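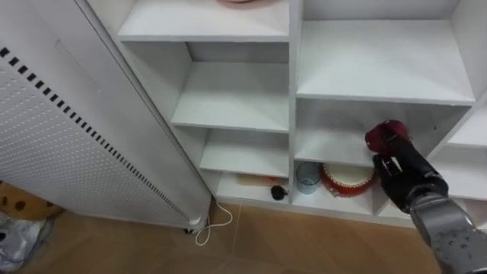

Figure 4.1 White shelving unit with open cubbies and, to its left, a white freestanding appliance with a power cord.

Chapter 4
Island Destinations: Access, Season and Carrying Capacity

Learning objectives

After studying this chapter, students should be able to:
explain how the means of access shapes the kind of visitor an island receives;
distinguish between physical, economic and social carrying capacity;
read a simple seasonal arrivals pattern and state what it means for local employment;
describe the main ways in which visitor income leaves an island economy.

Key terms
access point, carrying capacity, day visitor, gateway, leakage, overnight visitor, seasonality, shoulder season

4.1 Introduction

Chapter 3 dealt with destinations on the mainland, where visitors can arrive by several roads and leave by others. Islands differ in one basic respect. Every visitor must pass through a small number of access points, and the capacity of those points sets a limit on everything that follows. A hotel with empty rooms cannot fill them if the ferry is full. A beach with space for thousands remains quiet if the last boat leaves in the middle of the afternoon.

This chapter follows one case throughout. Rarna is a small inhabited island reached by ferry from the mainland port of Mistitton. It has a permanent population of 2236, one town, Zabala, on the sheltered eastern shore, and a fishing village, Pretent, at the southern end. The crossing takes 50 minutes. There is no airfield. Students will return to Rarna in the exercises at the end of each section, and the same map and tables are used in Chapters 5 and 6.

4.2 The gateway and the crossing

Mistitton is the gateway to Rarna. A gateway is a place through which visitors pass on the way to a destination, and it often earns a good part of what they spend. Many visitors to Rarna park in Mistitton, eat there before boarding and stay overnight when the weather stops the boats. These purchases are part of the cost of an island trip, but none of the money reaches the island.

In summer the ferry makes 3 round trips each day. In winter it makes one, and on Sunday it does not sail at all. The timetable was first drawn up for residents, who needed to reach the market and the hospital in the morning and return home before dark. Visitors have had to fit themselves around it. A day visitor who takes the first boat has time to walk from Zabala to Pretent and back. One who takes the second boat usually stays in Zabala, and spending is therefore concentrated in the streets near the harbor.

The length of a crossing also affects how a destination is seen. A short crossing may be treated as part of the outing. A longer one, particularly in open water, discourages families with small children and older travelers, and favors those who intend to stay for several nights. Rarna falls between the two and receives both day visitors and overnight visitors, whose needs are often in conflict.

4.3 Seasonality

Seasonality is the uneven spread of visits over the year. On Rarna, 40 percent of all arrivals take place in August. The island's guesthouses, cafes and boat operators earn most of their income in that month and must cover their fixed costs from it during the rest of the year.

The effects on employment are considerable. Employers in Zabala hire workers from the mainland for the summer, and these workers need rooms that could otherwise be let to visitors. Residents of Pretent combine fishing with seasonal work and may be unable to do both when the fishing is at its best. When the season closes, the number of paid jobs falls sharply, and younger residents tend to leave for Mistitton.

Measures to lengthen the season normally begin with the shoulder season, the weeks just before and just after the peak. Walking, birdwatching and local food events are common choices. Such measures depend on transport. An event held after the summer timetable has ended will draw few people from outside the island, however well it is advertised.

Review questions

1. Why does the ferry timetable favor businesses in Zabala over those in Pretent?
2. Identify two kinds of visitor spending that remain in Mistitton.
3. What information would be needed to decide whether a second winter sailing could be justified?

Section 4.4 turns to carrying capacity and begins with the supply of fresh water.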